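The Weather Man of Urelberg

By Damilola Ojo

Ikechukwu Aliyu did not believe in the bell. He had moved up to Urelberg in March, and by the end of his first week four separate people had told him that it rang by itself before a death.

"Who pulls the rope?" he asked at the bakery.

"There's no rope," the woman said, and gave him his change.

He wrote that down. A bell with no rope was a bell with a loose bracket and a north wind. He had spent 30 years checking insurance claims in Wirkura, and in that time he had met three haunted barns, all of them overinsured.

On Friday he climbed the tower. The stairs smelled of pigeons. At the top he found the bell, green at the lip, with a date that could have been anything, and old Kaushik sitting under it with a thermos.

"You're the weather man," said Kaushik.

"Claims."

"Somebody said weather."

They looked out at the roofs. Ikechukwu took hold of the bracket and shook it. It didn't move. He shook it harder, using both hands, and a little rust came down on his sleeve.
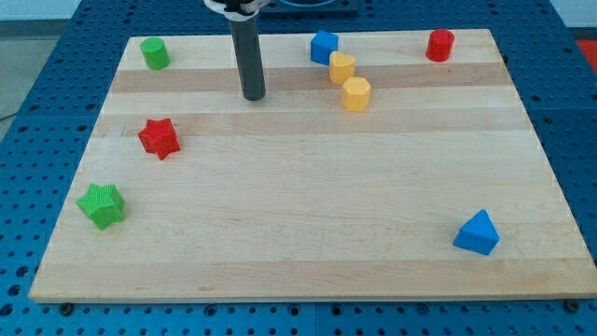
Colored blocks on a wooden board.

"It rang for my wife," Kaushik said. "And for the Bendelard boy."

"And how many times did it ring for no one?"

The old man thought about this for so long that Ikechukwu felt he had won.

"Well, somebody's always dying," Kaushik said. "You'd have to ask how far away you're willing to count."

It was a bad answer. Ikechukwu had turned down bigger claims on better ones. He said so, and Kaushik poured him some tea in the lid of the thermos, and it was too sweet, and he drank it.

That night he left his window open to prove a point. The wind got up after eleven and banged every shutter on the street. He lay there with his notebook on his chest, listening. Around two he noticed he was holding his breath between gusts, and he got up, annoyed, and telephoned his sister in Wirkura.

"Do you know what time it is?" she said.

"Yes," he said. "How are you feeling?"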